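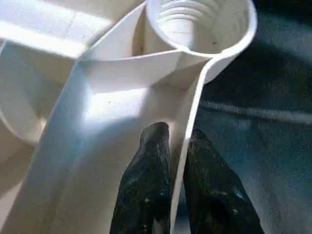

Eluned Trevor

3.2 Cell layout and upkeep

The Wastum cell has two arms that face each other across a table. Each arm ends in a gripper, and each gripper carries a small orange marker, which we use to check that the hand has gone back on the same way around after service. The cell was moved from Candley to Drerndale before the trials, and the settings below are the ones used after the move.

The table is draped in black plastic sheeting. We left it crumpled, as pulling it tight made it slide when a part was dragged across it. The sheet does throw back highlights from its folds, and the exposure of the head camera was set by hand for this reason. The parts were white plastic, among them molded pieces with thin walls and lengths of PVC pipe with a socket at one end.

Thin walls gave the most trouble in setup. A wall has to sit between the two fingers before they close, and a small error in wrist angle puts a fingertip on top of the edge. We set the approach by jogging the arm down slowly while watching the wrist view, then saved that pose as the starting point for the run. The black fingers scuff with use and pick up pale dust. They were wiped at the start of each day and swapped after 2000 closes, whatever their state. Worn fingers were kept and labeled for the grip tests in Section 4.

Pipe work needs both arms. One gripper holds the pipe partway up and the other works near the socket end, so an offset between the two bases shows up as a side load on the pipe. We followed the method of Siddiqui to measure the offset and repeated it after any bolt on a mounting frame had been touched. A full check took some 2 hours.
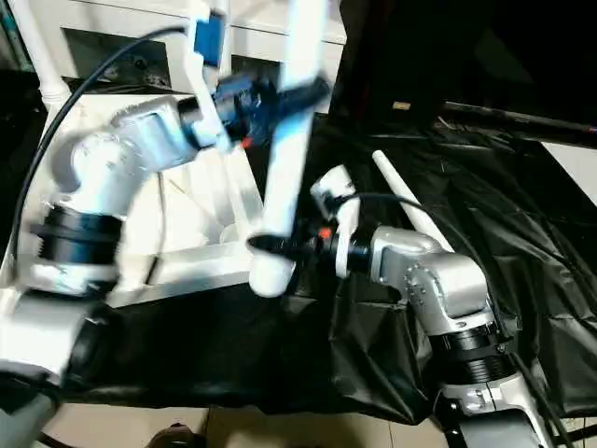 Figure 4. The two arms handling a PVC pipe over the draped table.

Cables were the other regular job. They run outside the arms and need enough slack for the elbow to bend fully. On 27 Apr 2019 a connector on the left arm worked loose during a run, and the trial was dropped from the results. We added a tie behind the elbow and checked it weekly through the end of May.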